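Packing Mixed Orders: Lids, Vents and Liners
Operations item, Plavness Kitchens newsletter, 26 April 2021
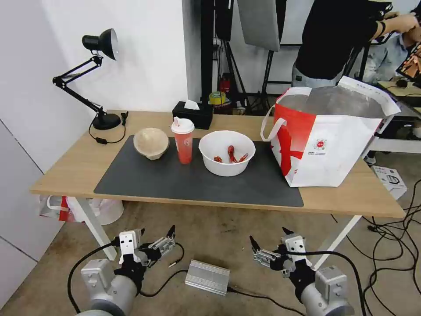 Scope

The notes below cover orders that combine a cold drink with one or more hot dishes in a single delivery. They apply to the Plavness and MacKinnon kitchens. Flullari stays on the old procedure until its packing bench is rebuilt in May. Cold-only orders and bakery boxes are not affected.

The procedure was drafted by Shiela Marquez and checked against the winter delivery log by Lalit Tomar. The log holds 524 mixed orders. Of these, 516 have a usable arrival temperature for the main dish. The other eight were dropped because the driver entered a bag temperature in the food column. Please read the column headings before you write in them.

What the log shows

At arrival, 495 of the 516 main dishes were at or above our hot limit of 135 degrees F. The remaining 21 were below it. We had expected long routes to explain most of these. They do not. Eleven of the 21 were on routes shorter than the median. The factor they share most often is a drink packed against the food container with no divider between them.

A full cup of iced drink is a large heat sink. Melting ice takes up heat without getting any warmer, so the cup keeps pulling heat from its neighbor for as long as there is ice left in it. A thin plastic wall does very little to slow this down. Two containers touching along one side will exchange more heat than either loses through the wall of a closed insulated bag.

Drink complaints follow the same pattern in the other direction. Customers report melted ice and a weak drink far more often when a soup or a boil was in the same compartment.

Liners

Foil-faced liners reflect radiant heat. They are poor insulators by themselves; most of the resistance comes from the foam or trapped air behind the foil. A liner that has been creased flat along the same line many times loses its foam at that line, and the bag leaks heat there. Press along the fold with a thumb. If you can feel one face against the other, retire the bag.

A bag with its mouth open loses heat mainly by moving air. Warm, damp air rises out and dry room air replaces it. In our bench test, done in a room at 70 degrees F, an open bag cooled a covered rice bowl faster than a closed bag of half the wall thickness. Closing the bag matters more than which bag you use. Bags must not stand open on the handoff shelf waiting for the last item. Hold the food in the warmer until the order is complete.

Wipe liners with the food-contact sanitizer at the end of each shift and hang them mouth down until dry. Do not stack damp bags. The Zotex sanitizer goes on at the dilution printed on the wall chart and needs the full contact time before wiping. Spraying and wiping in one motion removes crumbs and leaves the rest.

Drink lids

Flat lids are fine for drinks filled to the line. Domed lids are for whipped or blended drinks and for anything with fruit on top. A dome adds headspace, and headspace lets the liquid slosh, so a dome on a plain drink increases the chance of a spill through the straw opening. If flat lids run out, use the dome and put a sticker over the opening. The straw goes in the bag, wrapped.

Check the lid by running a finger around the full rim after it clicks. Lids click when one side seats, and the far side can still be up. Hold the cup by the body during this check. Squeezing the rim will pop a seated lid.

Shellfish and boils

Crawfish, shrimp and crab need a separate note. They are sold by the bowl at MacKinnon through the end of the season and they travel badly for two reasons. The shells trap very little heat compared with a dense dish such as rice, and the claws and legs will puncture film and thin lids.

Drain the boil for two full minutes before portioning. Liquid left in the bottom is the main source of leaks, and it also keeps cooking the tail meat. Use a rigid bowl with a rigid lid. Do not use film. Leave enough clearance that the lid closes without pressing on the shells. If a portion stands above the rim, split it between two bowls and charge for one.

Sauce goes in its own cup. Corn and potatoes go under the shellfish, where their heat is useful.

Molded fiber bowls

The fiber bowls are suitable for dry and semi-dry dishes. They breathe, so fried items stay crisper in them than in plastic. They also take up oil and water. Gaurav Vashisht left a brothy noodle dish in one at the bench and the base had softened before the end of a normal route time. Broth, curry and anything with loose dressing should go into plastic or coated paper until the coated fiber bowl is approved.

Do not vent a fiber bowl. Plastic lids over fried food need the vent tab open. Plastic lids over rice, soup or boils stay shut.

Packing order

1. Confirm the ticket and read any allergy line aloud to the second packer.
2. Fit the rigid divider. Hot side on the left, cold side on the right, in every bag.
3. Place the heaviest hot container flat on the base. Stack a second one only if the lids are rigid.
4. Take the drink from the cooler last and set it in the carrier, upright, against the outer wall on the cold side.
5. Fill any gap beside the cup with folded kraft paper. A cup with room to lean will lean.
6. Add utensils, napkins and the wrapped straw on the cold side.
7. Close the bag fully, fold the receipt over the handle and seal it.
8. Write the close time on the seal.

If the order will not fit with the divider in place, use two bags. Do not remove the divider to save a bag. Drivers have been told to expect two and will refuse a seal without a time on it.

Measuring at arrival

Drivers on the sample routes carry a probe thermometer and an extra test portion, packed with the same containers as the customer's order. The customer's food is never opened. Insert the probe in the thickest part of the dish, wait for the reading to settle, and record it before reading the bag sensor. Clean the probe with an alcohol wipe before it goes back in the sleeve.

Check each probe in ice water at the start of the week. It should read 32 degrees F, within two degrees either way. Probes outside that range go to Unathi Mokgethi for adjustment or replacement.

Stock notes

Dividers are on the second shelf at both kitchens. Plavness has the wide size only; trim it at the scored line for the small bags. Carriers for single cups are on back order, so cut the two-cup carriers in half for now. Seals are ordered by Shanti Srivastava, who needs the count from each kitchen before the supplier's cutoff.

Corrections to the wall chart should be marked on the chart itself in red and initialed. The chart will be reprinted in May with the Flullari bench layout added.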